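Protokoll Lesekreis Zemau, Treffen vom 1. Juli 2021

Geschrieben habe diesmal ich, also bitte nicht wundern, wenn es mehr nach mir klingt als nach Protokoll. Die Leitung hatte Daryna Hutsuliak. Itziar Zabala kam zum zweiten Punkt dazu und brachte Kirschen mit (danke!!), weshalb der erste Punkt etwas schneller ging als geplant.

1. Das Buch vom letzten Mal

»Die Fährfrau von Dorkton« haben jetzt alle durch, sogar ich, allerdings erst gestern Nacht um halb zwei. Ich habe geheult, ich gebe es zu. Daryna fand die erste Hälfte zäh und hat uns vorgerechnet, dass bis zum ersten Gespräch zwischen den Schwestern 200 Seiten vergehen. Stimmt schon, aber ich mochte genau das, dieses ewige Umeinanderherumschleichen, und dann der Brief im Bootshaus! Itziar hat das Ende zweimal gelesen und glaubt trotzdem nicht, dass die Jüngere wirklich zurückkommt. Sie liest das letzte Kapitel als Traum. Darüber haben wir lange gestritten und uns nicht geeinigt. Ins Protokoll soll auf ausdrücklichen Wunsch: Der Umschlag ist scheußlich.

2. Was wir als Nächstes lesen

Drei Vorschläge lagen vor. Der Krimi flog gleich raus, den hatten zu viele schon gelesen. Blieben der neue Band der Fernaser-Reihe und die Erzählungen von Nechyporuk, die Daryna seit dem Winter bei jeder Gelegenheit erwähnt. Ich war natürlich für Fernaser (Band zwei endet mitten auf der Treppe, wie soll ich da bitte bis zum Herbst warten?), wurde aber klar überstimmt. Also Nechyporuk. Fernaser kommt danach dran, das habe ich mir zusagen lassen, und hiermit steht es schriftlich da.

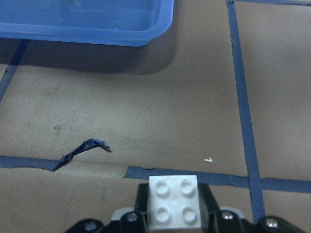
Müssen bis zum nächsten Treffen alle Erzählungen gelesen sein?

Die ersten vier reichen. Wer mehr schafft, hält bitte den Mund, bis die anderen nachgekommen sind.

Itziar möchte den Band lieber hören als lesen. Sie schaut nach, ob es eine ungekürzte Fassung gibt, und schreibt es in die Gruppe. Über die Frage, ob Hören als Lesen zählt, wurde abgestimmt. Zählt.

3. Unser Blog

Ich hatte ja versprochen, mal in die Statistik zu schauen. Im ersten Halbjahr hatten wir 3.578 Aufrufe, und ich bin fast vom Stuhl gefallen! Der meistgelesene Beitrag ist ausgerechnet mein Verriss des Vampirinternats, den ich in zwanzig Minuten hingeschmiert habe. Darynas wunderbarer Text über Briefromane liegt weit hinten, das finden wir alle ungerecht. Sie will ihm jetzt eine neue Überschrift geben. Als Ziel fürs zweite Halbjahr haben wir 4.000 festgehalten, mit Bleistift sozusagen.

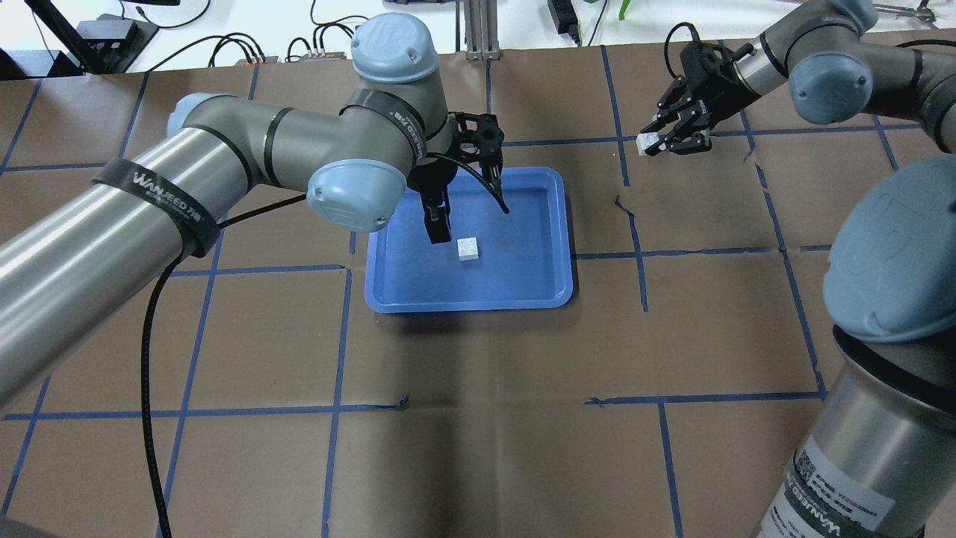 Blaues Klebeband auf braunem Papier

Beschlossen ist außerdem, dass Rezensionen ab August eine Spoilerwarnung ganz oben bekommen. Anlass war ein Kommentar unter dem Dorkton-Beitrag, in dem sich eine Leserin ziemlich bitter über meinen zweiten Absatz beschwert hat. Sie hat recht. Ich habe ihr geantwortet und den Absatz nach unten verschoben.

4. Büchertausch

In den Kisten liegen etwa 50 Bücher, vieles davon doppelt, und niemand will die Kochbücher. Itziar sortiert aus und fragt beim Antiquariat nach. Wer noch etwas herausnehmen möchte, meldet sich vorher bei ihr. Ich habe mir schon einen zerlesenen Liebesroman gesichert, Titel verrate ich nicht.

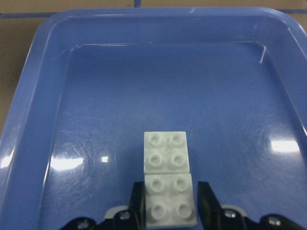 Blaues Kunststofftablett mit runden Ecken

5. Verschiedenes

Daryna hat noch immer mein Exemplar vom ersten Fernaser-Band und bringt es nächstes Mal mit. Leseproben von Verlagen bitte nicht mehr an die alte Mailadresse schicken lassen, da schaut keiner mehr rein. Das nächste Protokoll schreibt Itziar. Termin im August kommt über die Gruppe, sobald die Urlaube geklärt sind.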